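Skunonby 2-in-1 washer dryer, eight months in

Posted 2024-08-30

Quick one, have been meaning to write this up since May. Bought the Skunonby combo from Bastgate, $1,595 plus $89 to haul off the old pair. Second floor apartment, closet hookup, no vent to the outside. So a ventless combo was pretty much the only option apart from the laundromat.

Washing

Good. No real complaints. Normal cycle runs an hour ten, quick is 28 minutes and fine for shirts. Gets out coffee, grass, most of a tomato sauce incident. Towels come out a bit stiff if you overdo the detergent – use half what the bottle says. Spin is strong, you can skip the extra spin.

Dispenser drawer is flimsy. Feels like it will snap one day. Hasnt yet.

Drying

Slow. Everyone says this about ventless and everyone is right. Full wash load will not dry in one go, you have to take a third of it out first. Manual does mention it, page 30-something, salesperson at Bastgate did not. A half load wash and dry is just under four hours. Jeans longer. Sheets ball up into a knot with a wet middle, every time, so I stop it halfway and shake them out.

Clothes feel damp when the door opens but it's mostly steam. Give them ten minutes in a basket before you decide to run it again. 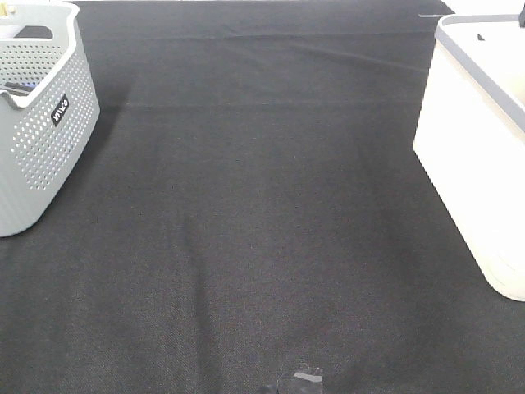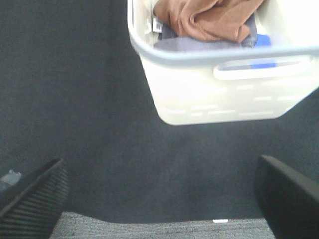 Pale plastic basket, dark charcoal gray under it.

Noise

Wash is quiet. Spin is not. Installer leveled it badly, came back and fixed it, much better after. Downstairs neighbors have not said anything so far. End of cycle song is way too long and you can only turn it off in the app.

The app

Skip it. Wants your location, logs you out, sends ads for Sernora detergent pods. I set it up once to kill the song and deleted it.

Cleaning and upkeep

Lint filter is behind a little door at the bottom. Clean it every load, for real. I let it go for two weeks and dry time nearly doubled. Also a drain filter, once a month, put a towel down first becuase more water comes out than you'd think. Wipe the door seal, leave the door open a crack. No smell so far.

Compared to the Rajput

Looked at the Rajput combo too. Bigger drum, nicer knob, $656 more. Heat pump so probably cheaper to run. Didn't fit the closet by an inch, that was that. If you have the space I'd at least go look at it.

Would I buy it again

For this closet, yes. With a vent, no – get two separate machines. Family of four, also no, you would be running it all day long.

Four stars for washing, two and a half for drying. Call it three. Will update if the drawer breaks.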